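3.2 Objects and containers

The sorting task was designed after the packing corner of a small shop, where flat goods come in mixed and must be separated before they go on the shelf. We selected objects that are thin, light and slippery, as these are the ones which the shop workers in Trondholm named as the most annoying to pick up. Two classes were kept for the study: flat transparent gray plastic cases and flat packages with a bright blue color. Both classes can lie on top of each other, and when they do, the edge of the lower one is often the only part that can be reached from the side.

The containers are clear plastic bins with rounded corners and a wavy rim. We prefer clear walls for two reasons. First, the level of filling can be judged from any side of the table. Second, Hladun observed in an earlier pilot that people look less often into the bin when the walls are clear. The arrangement at the table is given in Figure 2.

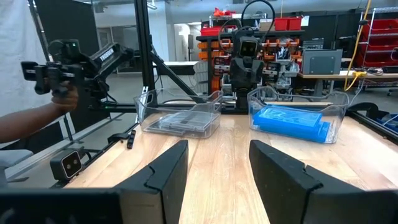 Figure 2. Two bins at the far side of the wooden table: gray cases in the left bin, blue packages in the right bin.

The tabletop is made of joined wooden boards and was not covered. In the pilot we tried a gray mat, but the thin cases stuck to it, so the mat was removed. Bare wood has its own difficulty. It reflects the lamp strongly on one side, and a transparent case which lies in this bright area is hard to notice. We did not correct for this, and it should be kept in mind when the results of Section 4 are read.

Before each session the bins were filled by hand, without any effort to align the contents. We consider a pile with overlaps to be the normal state. An object that leans on another one was left as it fell, also when this made the next pick more difficult. Only objects with a broken corner were replaced.

In total, 200 sorting sessions were recorded with 900 single placements. The sessions took place in November, in the mornings. Cáceres checked the contents of both bins after every session and wrote down any object found in the wrong bin. Objects which fell on the table were counted separately, as described in Section 4.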